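Oswood Board Games Forum > Chess sets and equipment > Small board on a wooden table, does it bother you?

Posted by uvuno61, Jan 25, 2025

Hello all. I play on a small board since December, when I moved to Bostley and my flat became very little. The squares are black and white, real black and real white, and my eyes become tired after one hour. Before, I had a brown and cream board and never felt this. Is it only habit, or do other people have it too?

My second question is about the table. Its top is quite orange, with a strong grain, and the small board looks a bit lost on it. I do not want to buy a new table for a game.
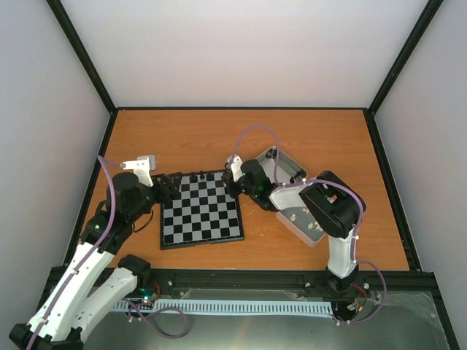 I also like to put the board a little turned, not parallel with the table. My wife straightens it each time she passes. For me a turned board is more comfortable for the arm, but maybe I am the only one.

Reply by pawnbroker_317

You are not the only one with the eyes. High contrast is good for photographs and bad for long games. Buy a green and white roll-up board and keep your pieces. Mine cost less than a lunch.

Reply by slowbishop

I disagree with pawnbroker. I have played 600 games or more on black and white and it is fine. What matters is the lamp. If it shines straight down, the white squares throw the light back at you. Move it to the side and try again before you spend money.

The bigger trouble for me is black pieces on black squares. When the pawns stand close together at the far edge, I have to lean over to see which is which.

Reply by uvuno61

Thank you both. Slowbishop, yes, exactly this! With small pieces it is worse, from above I see only round tops. I will move the lamp tonight.

Reply by tempo_lost

Put a plain dark cloth under the board. We did so at the Yazdani café, where the tables are also orange, and the board stopped looking lost. But please straighten it. I can't calculate a diagonal on a crooked board.

Reply by pawnbroker_317

A diagonal is a diagonal, tempo. The board does not know where the table is.

Reply by tempo_lost

The board does not, but my head does.

Reply by uvuno61

I moved the lamp to the left side and played 6 short games. The eyes are better, I think, though I was also less tired than usual. Cloth is not yet bought. Does anybody know if felt slides on a varnished table? I would prefer that the board stays where I put it, turned or not.

Reply by slowbishop

Felt slides. Take cotton, and a thick one.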